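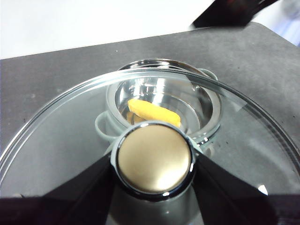 Figure 6. Wrist view during the lid task. The fingers have the knob and the lid is held a little to the near side of the pot.

Section 4. Recording your first task: lid and pot

You've mounted the wrist camera, you've run the Kelleck calibration, and now comes the best part of owning a Todard arm: showing it how to do something! We start everyone on the lid and pot because it packs a surprising amount into one short motion. There's a grasp on a small round knob, a big piece of clear glass that the camera looks straight through, and a placement that has to end up level. If you can collect good examples of this one, the tasks in Section 5 will feel easy.

Plan on one relaxed afternoon. A full starter set is 88 episodes, and most people find their rhythm well before the halfway mark.

4.1 What you need

A round glass lid with a center knob
A steel pot that fits the lid
One small object to go inside the pot, in a color that stands out against steel
A matte table surface, gray or black if you have it
The leader handle, plugged in and showing a steady green light

Note: Shiny pots are welcome. You'll see bands of light on the inside wall and reflections stacked up in the glass, and it's tempting to swap in something dull. Please keep the shiny one. A policy trained on tidy, reflection-free footage gets lost in a real kitchen.

4.2 Setting up the episode

1. Open Vokodard Studio and choose New Task, then Teach by Hand.
2. Type a task name. Use a plain sentence such as "put the lid on the pot". The sentence is stored with every episode and the learner reads it, so spell it the same way each time.
3. Set the episode length to 40 seconds. You can stop early with the foot pedal.
4. Place the pot inside the working area and drop the small object into it.
5. Lay the lid on the table, knob up, within reach of the gripper.
6. Check the live wrist view. Both fingertips should show at the bottom of the picture when the gripper is open.

Caution: Glass lids chip. Keep grip force at level 2 for this task and keep your free hand out of the working area while the arm is live.

4.3 Recording

1. Press the pedal once. You'll hear a rising tone.
2. Bring the open fingers down over the knob and close them slowly. Wait a beat after they close. That short pause gives the learner a clear "I've got it" moment.
3. Lift straight up until the lid clears the rim of the pot.
4. Move across with the lid a little toward you, so that the far edge of the pot and whatever is inside it can still be seen through the glass. Then slide forward and line up.
5. Lower gently. Let the lid settle before you open the fingers.
6. Back away upward and press the pedal again. A falling tone means the episode is saved.

Made a mess of it? Keep going if you can recover smoothly - a lid that goes down crooked and then gets nudged straight is a wonderful thing to have in the set. Throw the episode out only if you dropped the lid, bumped the table or stopped to think for a long while. Hold the pedal down until the screen says Discarded.

4.4 Change things up

This is where good sets become great ones. Between episodes, change one or more of the following:

Where the pot stands, and which way its handles point
Which side the lid starts on
The object inside, or where it lies
The lights (try a few episodes with the blinds down)

You don't need to clear the whole room. A bit of clutter past the far edge of the table does no harm as long as it stays out of the arm's path, and it helps the learner figure out what to ignore.

Tip from Poonam Khurana, who recorded the Mahawong starter set: "Don't save all your changes for the end. Move the pot every single time, even if it's only by the width of your hand."

4.5 Reviewing and uploading

1. Open the Review tab and play the wrist view at double speed.
2. Mark each episode Keep, Recovered or Drop. Recovered episodes go into training too.
3. Look for stretches where the knob is hidden from view before the fingers reach it. A few are fine. If it happens in most of your episodes, tilt the camera bracket down one notch and record again.
4. Press Upload. Large sets take a while, so leave the controller plugged in.

Note: The controller holds up to 2,000 episodes. Once an upload shows a check mark, you can free the space under Storage, Clear Uploaded.

If the fingers keep slipping off the knob, see Section 9.2 for the soft fingertip pads. Vratislav Machala's bracket drawing for taller pots is in Appendix C.

Go on to Section 5, Training and first run.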